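Visit Report: Open Day at the Selisitz Handling Lab

July 18, 2022
By Nadine Qudah

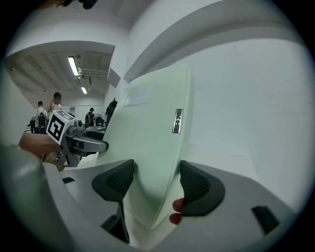

Selisitz opened its handling lab to outside visitors for one afternoon, and I went mainly for the session on hand-held grippers. The lab records people doing handling tasks with these tools and uses the recordings to train arm controllers. Satish Dubey ran the demonstration. The first gripper has two fingers with black textured pads, and the part being handled was a curved panel in pale green, held nearly upright with one pad on each side. A second gripper, with a square black-and-white marker on a white cube, came in from the left to meet it. Fingertips were also on the lower edge of the panel at that point. Dubey said bare-hand contact is flagged in the recordings and reviewed separately.

The group has 3000 recordings so far, made by six operators. Of these, 85 percent pass review. Curved parts account for most of the rejects — the pads tend to slide when the grip is off center.

Urmila Chauhan covered the software, called Shakya, which lines up the tracks from both tools before training. A run on 200 recordings was shown on a laptop. I asked about timing drift between the two tools and got a partial answer; she will send figures.

Questions from the floor were mostly about pad wear. Pads are replaced on a fixed schedule, with no wear measurement at present. The next open day is in September — registration goes through Renu Shukla.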